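4.3 Changing the finger pads (hand-held unit)

Applies to the Skarska two-finger tool only. For the fixed arm version see Harries sheet, pads are not the same size.

You need: pad set, hex key, soft cloth, the grease that came in the Cemari kit. Allow about 10 minutes.

CAUTION: Battery out first. Fingers can close on you while the bracket is loose.

1. Open the jaws all the way.
2. Back off the 2 bracket screws. Don't take them right out, they're a pain to find.
3. Slide old pad off. Wipe the bracket, no solvent.
4. New pad on, ribs facing in. Both sides, always. Never mix an old one with a new one.
5. Snug up the screws. Finger tight plus a bit, thats plenty.
6. Check the pivot pins on the linkages. Any play, stop and call Hywel Howells at Fleltthorpe.
7. Tiny dab of grease at each pin. Keep it off the rubber.
8. Battery in. Open and close 8 times, slow.

NOTE: Pads are due at 150 hours or when the ribs go smooth, whichever is first. Write it in the log. Sepehr Ghasemi has the spares.

Grip check after refit. Pick something small and rigid with a round edge, close until both pads touch. Contact should be even left and right. If it tilts, one pad is not seated, go back to step 4. Then open fully and look at the arms, they shoud sit the same both sides. 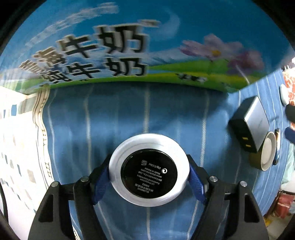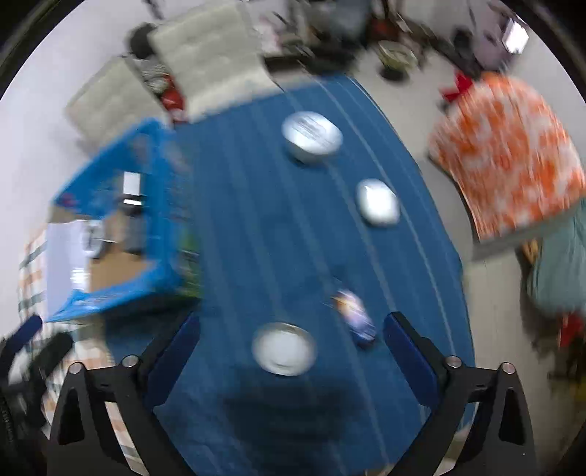 Fig. 4-3. Grip check. First picture: closed on a round compact, a pad on each side. Second: jaws wide open, nothing held.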